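Frequently asked questions – Pendureck Worktop Care

We receive many letters from customers who have bought stone worktops, and most of them ask the same things. I have tried to collect the answers on this page. If your question is missing, please write to Iona Gunn at the Fliston showroom and she will answer you or pass it to the workshop.

Is marble too delicate for a kitchen?

No, but it is a material which changes with use. Marble is softer than granite and it reacts with acid. If you leave half a lemon on it, you will find a dull ring in the morning. Some families like these signs of life and some cannot sleep because of them. Please think to which group you belong before you order.

What is the difference between a stain and an etch?

A stain is something that went into the stone, for example oil, coffee or red wine. It is usually darker than the stone around it. An etch is damage on the surface made by acid, and it looks pale and without shine. A stain can often be drawn out with a poultice. An etch must be polished away, and sealing does not prevent it. This second point surprises many customers, so I repeat it: the sealer protects from stains only.

How often must I seal my worktop?

Put a spoonful of water on the stone, near the sink, and wait 10 minutes. If the water still stands in a round drop, the sealer is working. If there is a dark spot under it, the stone is thirsty and you should seal it again. In most kitchens this happens once in a year.

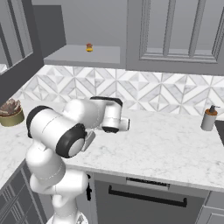 Which marble hides the marks best?

Customers often expect that a dark stone is more practical, but on dark marble every etch is visible from the door. A pale stone is more forgiving. With white marble and faint grey veining, like on the counter in the picture, a dull spot is hard to find unless you bend down and look against the light. A honed finish helps even more, as it has no strong shine to lose. On the other side, turmeric and beetroot are quite visible on white, so wipe them up quickly.

What can I use for daily cleaning?

Warm water, a soft cloth and a little neutral soap. Rinse well and dry it afterwards – soap which stays on the stone makes a grey film. Please do not use vinegar, bathroom cleaner, scouring powder or the rough side of the sponge. Our own Kesance spray is suitable, but plain soap is also fine and I will not pretend something else.

Can I put a hot pan directly on the stone?

Better not. Marble tolerates heat quite well, but a sudden change of temperature can open a small crack, mainly close to the cut-out for the hob. Use a trivet.

How do I make a poultice for an oil stain?

Mix baking soda with water until it is like thick yoghurt. Spread it over the stain, cover it with kitchen film and tape the edges. Leave it one full day, then take the film away and let the paste dry completely before you remove it with a plastic scraper. Old stains may need three or four rounds.

Do you repair worktops from other suppliers?

Yes, if the stone is natural. Callum Halliday makes the visits and he will tell you if the polishing can be done at home. The visit costs £102, and we take this amount off the bill if you go ahead. Re-polishing a worktop of normal length starts from £392. The workshop is closed for the last part of July.

Where can I see full slabs?

We have 27 slabs in the yard behind the Idahosa building in Fliston. A small sample shows you the colour but it tells very little about the veins, so I advise you to come and choose your own slab. Please bring the measures of your kitchen and shoes that may become dusty.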